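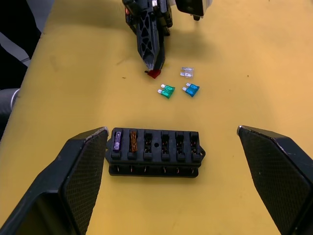

We are trying to reproduce the camera ablation from the Prestwood insertion report (the May version) on our own two-arm setup. The report says that removing the head camera and training on wrist views alone makes no measurable difference to blade fuse insertion. We trained on 133 teleoperated demonstrations and ran 45 trials per condition. With head and wrist views together, the policy missed 4 grasps. With wrist views only, it missed more, and almost every extra miss was on the clear fuse. The yellow of the table comes straight through the clear body, so most of the usable contrast is in the two prongs. The red, green and blue fuses gave no trouble in either condition. Insertion into the empty positions of the holder, once a fuse was held, was also unchanged.

Has anyone seen the same thing? Is it a real effect of the missing view, or an artefact of our background colour? The report does not state what surface was used.

Image size, action chunk length and training steps were the same in both conditions. The loose fuses were started to the left of the block, as in the head view below, with both grippers open and clear of the parts. The transparent box towards the back stayed in for all trials. It is hard to see against the yellow as well, but the policy has no reason to go there. 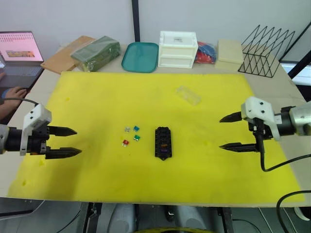
benchtop_welum

I would suspect the background first. We ran a similar ablation with the Pongsiri code on a matt grey surface and the two conditions came out level, clear fuses included. I have not tested yellow.

Two checks, in this order:

1. Repeat the wrist-only condition on a dark mat, with new demonstrations. Do not reuse the yellow ones and hope that colour augmentation will cover the change. It did not for us.
2. Report results per fuse colour. A pooled figure over 45 trials hides this completely, and I think that is what happened in the report. If only 6 of the trials used a clear fuse, a difference there would hardly move the total.

Also check exposure on the wrist cameras. With auto exposure on, ours shifted whenever the black holder filled the view, and the clear parts washed out first. Locking it removed some of our misses before we had changed anything else.

tomach4

just paint the clear one or leave it out. the paper is about insertion anyway

prestbot_user

Leaving it out would give a cleaner insertion number, but then it is no longer a test of the claim, as the claim covers the whole task. I would keep it and score grasp and insertion separately.

One thing the answer above does not mention: the head view also tells the policy which fuses are still loose. From the wrist, a fuse outside the view does not exist until the arm moves. Look at your failed trials and sort them into "went to the fuse and closed beside it" and "never went to the fuse". The first kind points to contrast. The second kind points to the missing view, and a dark mat will not fix it.

Posted 2025-01-09 by twoarm_bench
Filed under: Manipulation > Imitation learning > Reproducing results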